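Slide 6 – What a second cell costs

Start with the arms, then move on. Everyone asks about the arms.

Budget lines people miss: rail, grippers, spare cables, hand tools, cups and racks to practice on. Ours came to $3,000 per cell before training.

Lead time from Sernton is 11 weeks. Order in April – Jana needs the quote first.

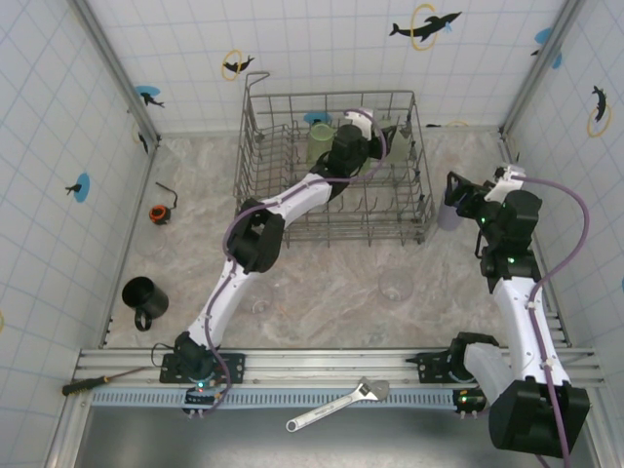 Two arms on one rail, dish rack task.

Pause for questions on the rail. Then slide 7, service contract.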